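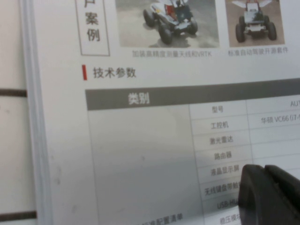
How much can a student team learn about a self-driving kit from its printed material before the kit arrives? Enough to plan the first two weeks of work, provided the parts list is read line by line and every item is given to one person to follow up.

3.2 Planning from printed material

The course at Fakelden runs for one term and ends with a small outdoor driving task. Student teams choose a base vehicle, fit it with a computer and sensors, and write the software that steers it along a marked path. In earlier terms most teams opened the boxes first and planned afterward. Cables were missing, power supplies did not match, and the first field session was often spent on repairs. For the present term we asked each team to produce a written plan before any hardware was handed out.

The teams worked from brochures, data sheets and manuals, on paper where we had it. Several of these were in Chinese only. Figure 1 shows a page from one such brochure, with customer cases at the top and technical parameters below. The table lists, among other items, an industrial computer, a lidar, a router and an LCD screen. Two of the students in the course read Chinese, and they translated the row labels for everyone else. Model names in Latin letters needed no translation and were copied as printed.

Figure 1. Brochure page used in the planning exercise, with photographs of two four-wheeled vehicles and part of the parts table.

Each team copied the item labels into a shared sheet and added three columns: what the part connects to, what voltage it needs, and who on the team is responsible for it. Items that could not be filled in from print were marked "open" and sent to the instructor. Gaëtan Marchal collected these questions and answered them once a week. Most open items concerned power. The brochures name a part but seldom say how much current it draws, and a vehicle battery has to feed the computer, the sensors and the network gear at the same time.

The budget for extra parts was 900 euros per team. Teams could spend it only on items that appeared in the sheet, and only after the "open" mark had been removed. The rule was unpopular in the first two weeks. Team Felham asked for an exception to buy a second router and was refused. They later found a way to run their setup with one.

3.3 Working with the arm

A second group, supervised by Blandine Jacquet, used the same printed pages for a different task. Their project, called Wamidik, asks a robot arm with a camera near the gripper to find a given row in a printed table. The students wrote the routine that moves the camera over the page and a separate program that reads the text. Sessions were limited to 90 minutes, as the arm was shared with another course.

The group recorded 3145 images during the term. Many are soft, and in a number of them a gripper tip covers part of the text. The students kept these in the set and labeled hidden words as partly readable. Shahnaz Wickramasinghe checked a sample of 40 images against the paper originals and corrected the labels where needed. Slanted rows caused more reading errors than blur did, mainly when a label was matched to the value one row above or below it. Straightening the page before reading removed most of these errors. Labels cut at the image border were left as they were.

Both groups handed in their sheets and code on 2026-06-09. The planning sheets were graded on whether another team could have built the vehicle from them, and Albane Chevalier tested this by swapping the sheets between teams for one session. Missing connector types were the most common complaint. Section 4 gives the results of the driving task and of the row-finding task separately.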